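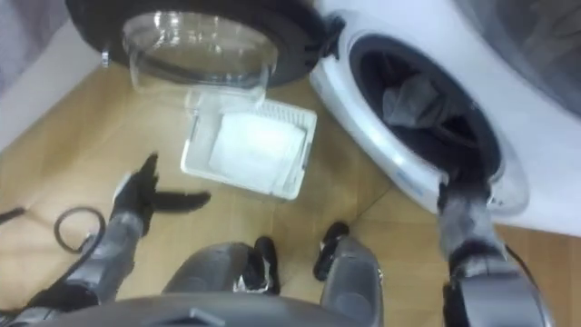
Laundry unloading is our test case for bimanual work in tight openings, where one arm has to enter a cavity the head camera sees only in part. The policy was trained on 50 teleoperated demonstrations and evaluated over 60 trials, all starting with the washer door open. Success means that every item ends up in the basket and neither arm has triggered a force stop. The full method scored 86 percent. The hard part is the reach: with the right arm inside the drum and its gripper end against the lower edge of the opening, a position controller tends to keep pushing. Our controller lowers stiffness along the contact normal and lets the arm slide over the rim.

The left arm is not idle during the reach. It holds a ready pose with the fingers open, aimed at the basket, and the planner treats the open door as a fixed obstacle between the two workspaces. Moving the left arm in parallel shortened the cycle but raised the number of door contacts, so the reported runs use the fixed pose.

Cloth state is estimated from the head camera alone. A single gray item far back in the drum is difficult against a dark gasket, and most missed grasps came from this case. White towels were detected reliably, both in the drum and in the basket.

Failures fell into 4 groups: missed grasp, item caught on the rim, item dropped outside the basket, and force stop. The first two account for most of the losses. Rim catches occurred mainly with long items held near one end. A second grasp closer to the middle resolved many of them, at the cost of a longer cycle.

Controller and evaluation: Ermanno D'Amico. Perception and data collection: Fitriani Sembiring. The work is part of the Drerudis project. Trial logs will be added to this page in July.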